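Hard Water and the Home Boiler
Vandana Tyagi
1 January 2021

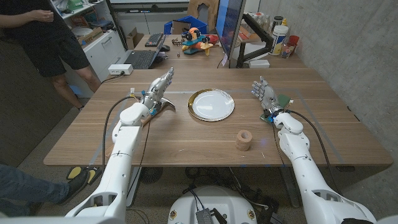 Does hard water shorten the life of a boiler?
In most houses it does, at a rate set by the mineral content of the supply and the temperature at the heat exchanger. Scale is a poor conductor. The metal behind it runs hotter than the designer intended, and joints and seals age faster.

Hardness is a measure of dissolved calcium and magnesium. Cold water carries both without trouble. When it is heated, calcium carbonate comes out of solution and settles on the hottest surface available. In a combination boiler that surface is the plate heat exchanger, where the passages are narrow and a thin layer is enough to reduce flow.

The early signs are easy to miss. Hot water at the kitchen tap takes longer to arrive, or swings between warm and cool while the tap is open. Later the boiler may make a low rumbling noise - installers call it kettling - as small pockets of steam form and collapse under the scale.

Altberg is a useful place to study the problem. The town draws its water from limestone, and the older streets above the Plullow valley have hardness readings well above those on the reservoir side. In November I went through the service records of 100 boilers there with a local heating firm, Musov. Of these, 17 had needed a new plate heat exchanger before their seventh year. Almost all of the 17 were on the limestone supply and had no softener.

There are two common treatments. An ion exchange softener swaps calcium and magnesium for sodium. It needs a drain connection, a supply of salt and a place to stand, usually under the sink or in the garage. A phosphate dosing unit is smaller and cheaper. It leaves the minerals in the water but slows their attachment to hot metal. The cartridge has to be replaced on schedule, and in the Musov records it often was not.

Temperature matters as well. Lowering the hot tap setting on a combination boiler by a few degrees reduces the rate of deposit and costs nothing. Stored hot water is a separate case: a cylinder must stay hot enough to control bacteria, so its thermostat should be left where the installer set it.

An exchanger that has already scaled can sometimes be flushed with a mild acid. The work takes 2 hours on an accessible unit, plus time to rinse and refit.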